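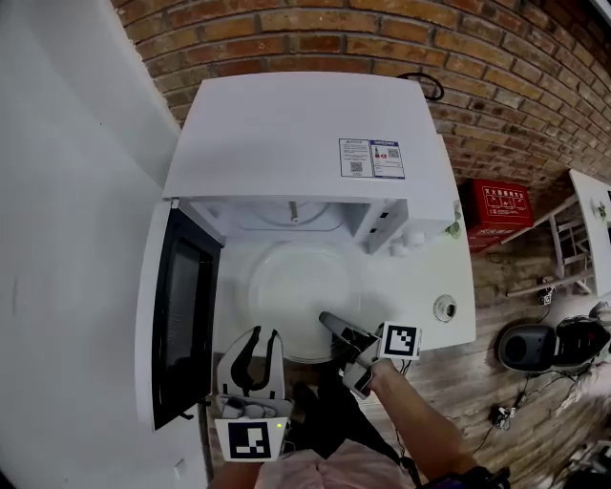
Head view with the microwave door open. Both grippers carry a square marker.

Getting gripper poses from the head camera

Part 2 of the Wosness tooling notes. Part 1 covered lens calibration, and you need the file it produced before starting here.

By the end of this page you will have a track for each hand-held gripper, given in the frame of the head camera, and a short list of the places where the track can't be trusted. The microwave recording is used throughout. It has plenty of white surfaces and a door that opens to the left, so it shows most of the problems you will meet later.

1. Set up the folder

Put the head video and the calibration file in one folder. Give the folder the name of the task and nothing else. The scripts take the task name from it, and spaces will break the export in step 5.

2. Enter the marker size

Measure the printed black square from outer edge to outer edge. Ours are 46 mm. Leave the white border out of the measurement. If you enter the wrong size the markers will still be found, but every distance will be wrong by the same ratio, and you won't notice until you compare with a ruler.

Each gripper has its own marker ID. Write down which ID is left and which is right in the settings file. Don't let the script guess from which side of the view they are on. Hands cross over more often than you would think, mostly when someone reaches across to a door.

3. Run detection

Start with the first 200 frames only. Open the preview and step through it. You want a thin outline sitting exactly on each marker, with the corner dots in the same order every time. If the outline is right but the dots swap round, the marker is too small in view or too blurred, and the pose will flip.

The labels on top of the microwave have QR codes on them. The detector sometimes proposes these as candidates, then drops them when the ID check fails. Keep that check switched on. Saeed Ebrahimi turned it off in February to save time and got a third gripper that never moved.

4. Filter the poses

A flat marker seen nearly face on can give two possible tilts that fit almost equally well. The solver returns both. Keep the one closer to the previous good frame, and drop the frame if the two errors are within the limit set in the settings file.

Then fill the gaps. Anything up to 24 frames can be filled by interpolation. Leave longer gaps empty. A gripper that has gone behind the door or deep into the cavity may have turned in the meantime, and a smooth made-up path is worse for training than a missing one.

Smooth position and rotation separately. Rotation should be smoothed as quaternions. If you average Euler angles you will see the gripper spin once whenever it passes the wrap point.

5. Move from marker to fingertip

The pose you have so far is for the marker, which sits on the gripper body. The policy needs the point between the fingertips. Add the fixed offset from the drawing for your gripper. Left and right have separate entries, so check that you haven't pasted the same one twice.

Now export. The Azimi format wants metres and seconds. The older Senthorpe format wants millimetres and frame numbers.

6. Check the result

Draw the fingertip point back on to the video and watch it at half speed. It should stay between the fingers when the head moves. If it drifts only while the head is turning, the calibration is at fault and you should go back to part 1. If it is off by a steady amount, look at the offset first and the marker size second.

Known problem: version 27 of the preview tool shows the left track one frame late. The exported file is correct.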